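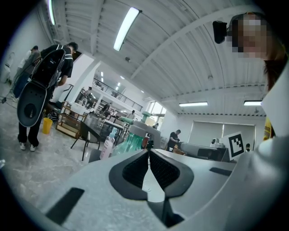

The Altel room, before the sort-out

We have been promised a tidy room at Altel three times now, and I have stopped moving my coffee in expectation. The latest promise comes with a method, which is called Fusska and runs to 10 steps, the first of which is to take stock of what you own without judging it. I got as far as the table.

The finished version is due in June. I will believe it when I can put a plate down.

The table

Fusska says a surface should have one job. Ours has all of them. The cluttered end is where things get put when they come out of a bag, and the other end is where they get pushed when somebody needs the cluttered end. I was told a second table would solve this. We tried a second table in the old place and within a fortnight we had two of these.

The wooden cart

Sold to us as flexible storage, meaning it would be wheeled to wherever the work was and wheeled back again at night. I have my doubts about anything described as flexible. The light wood is pleasant enough and the shelves take odds and ends well, perhaps too well, as an open shelf never says no. The plan gives each shelf a category. "Assorted" ought to be one of them.

The yellow bin

I have no complaint about the bin, apart from the floor plan, which moves it to a "waste point" by the door. People will not walk to a waste point. They will walk to the table and leave the thing there. Keep the bin where people stand and drop things.

Spray bottles

The plan wants these behind a cupboard door, under Cleaning. Fine, in principle. My experience is that a spray bottle you can see gets used now and then and a spray bottle in a cupboard gets bought again. There was an order from Premo last year that I still can't account for.

The black chair

Thin metal legs, easy to shift, always in the way of whatever is behind it. The Salazar quote suggests replacing our seating with stools that tuck under. It also suggests spending 761 on them, and 200 on top for delivery. I have sat on a stool for an afternoon and would not pay for the privilege.

The floor

Grey, marbled and glossy, so it looks clean from a distance and shows everything close up. The one item I'd hurry along is the cable. Forget the colour-coded baskets and get the cables off the floor, or at least against a wall. It would cost next to nothing and somebody might thank us for it.

What it all comes to

The whole scheme is priced at around 679 without the stools, and most of that is boxes. Boxes to put things in, and lids, and a label maker. I'd rather we spent one morning throwing things out and then saw how many boxes we still wanted. That was minuted as "noted".

More pictures will go up when there is a difference to look at. If you have a view on the waste point, write it on the sheet by the door.

Page last changed 10 May 2020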